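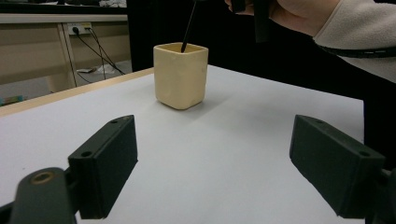 The Easy Part of the Job

By Apostolos Vrettos

The people who sell automation like to talk about the boring part of a job. They say it with sympathy, the way a doctor talks about a bad tooth. Take out the boring part, they say, and the worker is free to do the interesting part. I have worked at Sondside for long enough to have heard this speech from two different owners, and I would like to know which part they think they are looking at.

Sondside makes and packs tableware, small stuff mostly. Cups, little dishes, spoon rests, pen holders. The shop is in Cenville, behind the old feed store, and if you have bought a slightly lopsided cup in a museum gift shop there is a fair chance one of us wrapped it. I work in finishing. That means a piece comes to me after the kiln, I look it over, I turn it in my hand, I check the rim and the foot, and I either pass it down the table or set it aside. Then somebody packs it. On paper that's two jobs, handling and packing, and on paper both of them are boring.

In April the company signed up with an outfit called Forell to automate the handling. The first stage has involved no robot arm at all. What we got was a gripper you hold in your own hand, with two black fingers that open and close, and the idea is that a person does the work with it while it records what it sees. Somebody holds the cup or the stick or whatever the task is, somebody else runs the gripper, and the recordings go off to train the machine that will do it later. So right now the work at hand, for a good part of the day, is showing a machine how to pick up a cup.

I'm not going to pretend it's hard labor. You stand at a white table and reach for things. My back has had worse days. But I notice how the talk changes once you're doing it. A move I would make without thinking gets called an episode. Last month we did 188 of them in one stretch, and when I asked what happened to the ones where the cup slid, I was told those might be useful too. Well, good. In my regular job a cup that slides is a cup I pay attention to. I can feel that the foot is off. I put it down and try it again, and if it rocks it goes to the seconds shelf. I haven't heard a convincing account of where that goes in the recording.

Forell's answer, when I asked, was that judgment comes later. First you teach it to grasp, then you teach it to sort. I suppose that sounds sensible in an office. At the table the two come in the same second. My fingers are how I find the flaw. If you split the grasping from the sorting you have made a new job that didn't exist before, which is standing behind the machine and catching what it let through. I have seen that job at other places. It is paid less than mine, it moves at the machine's speed, and you can't talk to the person next to you while you do it.

Which brings me to the money. The pitch to us was that no one would be let go. I believe the people who said it meant it when they said it. The agreement covers nine of us in finishing, by position. It does not say what the positions pay after the first year, and it does not say anything about the people who come in after us. A promise that lasts as long as the current crew is a promise to wait. Everybody in the shop can do that arithmetic, including the younger ones, two of whom have already asked for hours in glazing.

There is also the matter of who gets credit. The company newsletter had a piece about the project and it said the system is learning from Sondside's process. I'd put it differently. It is learning from Marta's left hand, and from mine, and from a trick for lifting a cup with a tall handle that came over with a woman from the Sokol plant when Sokol closed. She showed it to us for free, because that is what you do with a new coworker. I don't think she pictured it being shipped out on a drive. The recording sessions are paid at our ordinary rate, with no extra, on the grounds that we are doing our ordinary work. I asked whether Forell would be able to use those recordings for other customers. I was told the contract was confidential.

Now, I've been told I am against progress, and I'd like to answer that with the pallet lift. When the lift came in, I was for it. Two men had hurt their shoulders on those pallets and one of them never got right. No one had to be recorded lifting a pallet for a month so that the lift would know how. It went in, the shoulders got better, and the same people kept running the loading dock, with a key. I would sign for another machine like that tomorrow.

The difference I care about is who has the key. With the lift, a worker decides when it goes and when it stops. With the system we're helping to build, I have asked four or five times who on the floor will be allowed to stop it, and for what, and I keep getting told about sensors.

Some of my coworkers see this another way and they aren't fools. One says her wrists hurt and she'd be glad to hand the cups over to anything that wants them. I have no argument against her wrists. But we could have had a second break and padded tables years ago, and we asked, and there was no budget. The budget showed up for this.

The last order before summer was 753 pieces and it went out on time, every one of them handled by a person. I mention it because the word "bottleneck" was used about my table in a meeting I wasn't invited to, and I would like whoever used it to come down and show me the late order.

What I want before the next stage is on a sheet of paper in the supervisor's tray. A pay rate for the recording work. A written limit on where the recordings can go. A stop button that any one of us can use without filling out a form afterward. And the after-the-machine job, whatever they decide to call it, set at the finishing wage. As of this week the sheet is still in the tray.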